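Vormachen statt vorschreiben? Ja, aber bitte richtig

Meinung | 24. August 2018

Wieder so ein Prospekt auf dem Tisch. Diesmal von Pidano. »Roboter lernen wie Lehrlinge«, steht drauf, in Orange. Hand nehmen, führen, fertig. Kein Programmierer mehr nötig. Schön wärs.

Ich hab selber im Juli bei Mösli zwei Wochen lang vorgemacht. Erst von Hand geführt, dann per Fernsteuerung mit Handschuh. Aufgabe: greifen, anheben, versetzen, loslassen. Klingt nach nichts. 300 Durchgänge waren geplant, und nach 30 tat mir die Schulter weh. Steht in keinem Prospekt.

Trotzdem: ich bin dafür. Wer je versucht hat, einem Greifer in Codezeilen zu erklären, wie man eine Steckdosenleiste anfasst, der weiss warum. Wo genau liegt der Daumen? Wie fest? Was macht das Kabel, wenn man anhebt? Das hat man in den Fingern, aufschreiben kann mans kaum. Die Finger wissens, also sollen die Finger reden.

Nur eben: reden allein reicht nicht. Der Lehrling fragt nach. Der Lehrling sieht, dass man grad unkonzentriert war, und macht den Schlenker nicht mit. Die Maschine macht ihn mit. Jedesmal. Bei Prulach hatten sie einen Arm, der vor jedem Griff kurz zögerte, weil der Kollege beim Vormachen immer zögerte. Wochenlang hat man den Fehler in der Steurung gesucht.

Und dann das Zeigen. Wird völlig unterschätzt. Einer steht daneben, Zeigefinger Richtung Leiste, die Roboterhand liegt mit gespreizten Fingern auf den Steckplätzen. Für uns Menschen ist der Finger die halbe Anleitung: da, an der Stelle. Für das System ist er erstmal ein Ding im Bild. Wer vormacht, muss sich also vorher überlegen, ob die eigene Hand zur Lektion gehört oder stört. Am besten vor dem ersten Durchgang, bei Nummer 32 ist es zu spät.
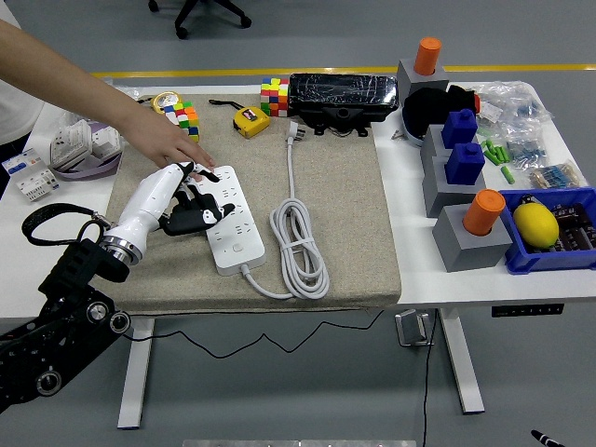
Was sich ändern muss

Erstens die Bezahlung. Vormachen ist Facharbeit. Bei Bodine lassen sie es die Praktikanten machen, nach Feierabend, mit Pizza. Kann man tun. Dann lernt der Roboter halt Praktikant nach Feierabend.

Zweitens die Tische. Bitte vollstellen! Klebeband, Würfel, Massband, alles mit drauf. Eine leergeräumte Platte gibts in keiner Werkstatt, und wer nur auf der leeren übt, darf sich nachher nicht wundern. Kabel auch nicht immer gleich hinlegen. Kabel sind überhaupt die Gemeinheit schlechthin, die liegen nie zweimal gleich.

Drittens wegwerfen. Schlechte Durchgänge löschen, sofort, auch wenns weh tut. Lieber 5 saubere am Vormittag als eine Festplatte voll Gefummel. Das Argument »mehr Daten helfen immer« hör ich ständig, meistens von Leuten die nie am Handschuh hingen.

Und die Fernsteuerung? Besser als ihr Ruf, finde ich. Beim Führen von Hand verdeckt man dauernd selber die Sicht, und die Kraft kommt aus dem eigenen Arm und nicht aus dem Motor. Mit Handschuh merkt man wenigstens schnell, was die Maschine kann und was nicht. Dafür fehlt das Gefühl in den Fingerspitzen. Ich hab am Anfang alles zerdrückt oder fallen lassen.

Den Prospekt hab ich noch. Auf der Rückseite steht klein, Schulungsaufwand »je nach Anwendung«. Den Satz hätt ich gern vorne gehabt, gross und orange.

Kommentare (3)

schraubfix: Schulter kann ich bestätigen. Tisch höher stellen hilft, Pausen noch mehr.

M_aus_W: Seh ich anders mit dem Löschen. Misslungene Griffe kann man brauchen, man muss sie nur als misslungen kennzeichnen.

teachbox77: Pizza gabs bei uns nicht mal.

Zuletzt erschienen
- Greifer im Dauerbetrieb: was zuerst kaputt geht
- Wer haftet, wenn der Arm danebengreift?
- Kabelsalat, ein Nachruf
- Leserbriefe Juli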